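Gullent Community Music School
About Us

Home | Lessons | Ensembles | Instrument Hire | About Us | Contact

Who we are

Gullent is a community music school in Grastport. We teach strings, woodwind, brass, piano, guitar and voice to children and adults, and we run ensembles for people who want to play with others. There are 296 students enrolled this term. The youngest are in prep and a good many are retired.

We are a not-for-profit association. Fees cover teachers' wages, rent and insurance. Instrument hire pays for repairs and replacements, and anything left over goes into the sheet music library.

How we started

The school began as a Saturday string class in the hall behind the old Brabec flour store. When the class outgrew the hall it moved upstairs into the store's offices, which had thick walls and a goods lift big enough for a double bass. We took over the ground floor when the last of the storage tenants left. The lift still works and is still the only sensible way to move the timpani.

Brass and woodwind were added after the town band folded and gave us its instruments and its library. Some of the marches in that library have hand-copied parts and we still use them. Piano came later, once the floor in the east room had been strengthened.

Lessons

Individual lessons run for half an hour or 45 minutes, weekly during school terms. Beginners on most instruments can also start in a shared lesson with one or two others at a lower fee. We have 23 teachers, most of them part time. All hold a current Working with Children Check.

We can prepare students for exams but we don't require them. Roughly half our adult learners have told us they never want to sit another exam of any kind, and that suits us fine. Students who do want grades should tell their teacher early in the year so the pieces can be chosen with the syllabus in mind.

Make-up lessons are given when a teacher is away. If a student misses a lesson, we ask for a day's notice and will try to find another time in the same term.

Ensembles

There are 4 ensembles: junior strings, the concert band, the guitar group and the Butinent Singers, who take their name from the street we are on. Entry to the junior strings and guitar group is open to anyone in their second year of lessons. The concert band asks for a reasonable standard of reading. The choir takes everybody.

All four play at the May concert, which is held on the ground floor with the partition folded back. We put out 88 chairs and people stand along the wall. Entry is by gold coin and there is supper afterwards. Please bring a plate if you can.

Instrument hire

Violins, cellos, clarinets, flutes, trumpets and trombones can be hired by the term. Hire includes a case and one set of strings or a box of reeds to start. Ordinary wear is our responsibility. Loss and breakage are yours, so check whether your home contents policy covers a hired instrument outside the house.

Small violins are in short supply at the start of the year. Put your name down in the last term if you know you will need one.

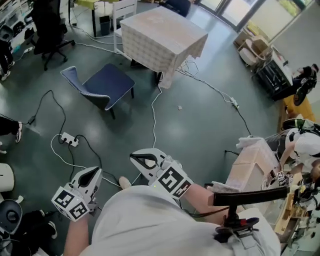
Learning as an adult, in the words of a concert band member: I played clarinet until Year 9 and then didn't touch it for most of my life. I'd expected to be put in with the kids, but my teacher asked what I liked listening to and we went from there. My tone was dreadful for two terms. I joined the band on third clarinet and I'm still on third clarinet, and Tuesday rehearsal is the one night I won't swap for anything. The only thing I'd change is the parking.

Parking and access

The car park beside the building is shared with the hardware shop and fills up on weekday afternoons. There is street parking on the river side of Butinent Street. The ground floor is step-free and the lift can be used by anyone who needs it; ring the bell at the side door and someone will bring it down.

Office

The office is open from 2 pm to 6 pm on weekdays during term. Enrolment forms are at the front desk or can be posted to you. Trial lessons can be booked at any time of year, subject to teacher availability.

Page last updated 14 March 2021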